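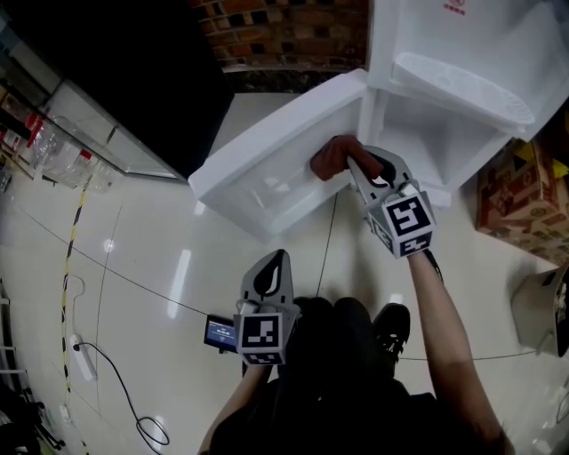
About Eltano

Eltano repairs and reconditions compact refrigeration: mini refrigerators, under-counter units, small display coolers and countertop freezers up to 250 liters. We do not service full-size household refrigerators, walk-in rooms or vehicle units. Customers with that kind of equipment are given the number of a shop that does.

The company was started by Kwabena Agbeko and Ferenc Hajdu, who had worked together on beverage coolers for a hotel supplier. Small units were routinely scrapped for faults that cost little to correct, most often a split door gasket, a failed thermostat or a cracked liner. The first workshop had room for six units. The present one has racking for 90.

What we work on

Most of the units we receive fall into one of these groups:

Single-door mini refrigerators from hotels, dormitories and offices
Under-counter refrigerators from cafes and break rooms
Glass-door countertop coolers
Chest freezers within the size limit

We work on absorption, thermoelectric and compressor types. Absorption units are accepted for door, hinge, heating element and control faults only. A leaking absorption circuit is not repaired here, and the unit goes to a licensed recycler.

Doors and door liners

Door work makes up the largest share of our jobs. The door of a small refrigerator is a simple assembly: an outer panel, foam insulation, a molded inner liner, a gasket seated in a channel, and two hinge points. Faults in any of these show up in the same way. The compartment runs warm, frost builds near the opening, and the compressor cycles more often than it should.

Every door is checked in the same order. Hinge play is measured first, with the unit standing. The gasket is then tested with a paper strip at 20 points along its length. Any point where the strip pulls free without resistance is marked on the door with tape. The liner is inspected last, for cracks along the raised rim and at the corners of the shelf recesses.

Where access to the hinge side is poor, the unit is laid down for the inspection and the door opened flat. Shelves and drawers are taken out or secured before the unit is lowered. A compressor unit that has been on its back stands upright for a full day before it is connected to power – this is printed on the job card and signed off by the technician who plugs it in.

Gaskets are replaced with the manufacturer's part where one exists. For older models we cut and weld profile stock to length. Liner cracks shorter than a finger's width are filled with a food-safe repair compound. Longer cracks mean a replacement door, if we have one, or a reduced-grade sale.

Interior fittings

Shelves, trays and covers are frequently missing when a unit arrives. Adjoa Amissah keeps the parts store, which currently lists 965 interior fittings by width, depth and rib spacing. Customers may buy a single tray or shelf without booking a repair. Please measure the compartment wall to wall at the height where the part will sit, as many liners taper toward the back.

Used plastic fittings are washed, dried and checked for stress marks before they go into stock. Glass shelves with chipped edges are discarded.

Grading and resale

Reconditioned units are sold in two grades. Provix is our name for units that hold their set temperature through a two-day test and have no damage to the door or liner. Comik units pass the same temperature test but have visible marks, a repaired liner or a fitting that does not match the original. Both grades carry the same warranty on electrical parts. Cosmetic condition is excluded for Comik units.

Test records are kept with the serial number and can be requested at any time, including by a second owner.

People

Kwabena Agbeko is responsible for intake, diagnosis and the job cards.

Ferenc Hajdu handles compressors, controls and all sealed-system work.

Cecilia Laryea runs the door bench. She trained as an upholsterer and welds most of our cut gaskets.

Adjoa Amissah manages the parts store and answers questions about fittings.

Nana Agbeko does the accounts and schedules collections and deliveries.

Larger customers

We hold maintenance agreements with small hotels and student residences. Under an agreement, units are collected in batches, repaired or graded out, and returned with a sheet listing the work done on each. Our longest-running agreement is with Meesuk, a guesthouse group with a mini refrigerator in every room. Their units come to us one floor at a time in the low season.

Bringing in a unit

Empty and defrost the unit at least one night beforehand. Tape the door shut with a tape that does not leave residue. Transport it upright where possible, and tell us at intake if it traveled on its side or back. Leave the power cord attached. Bring any loose shelves, screws and hinge covers in a bag, even if they are broken.

Intake is open every weekday morning except Monday, which is reserved for batch collections. Parts sales continue until 4 p.m.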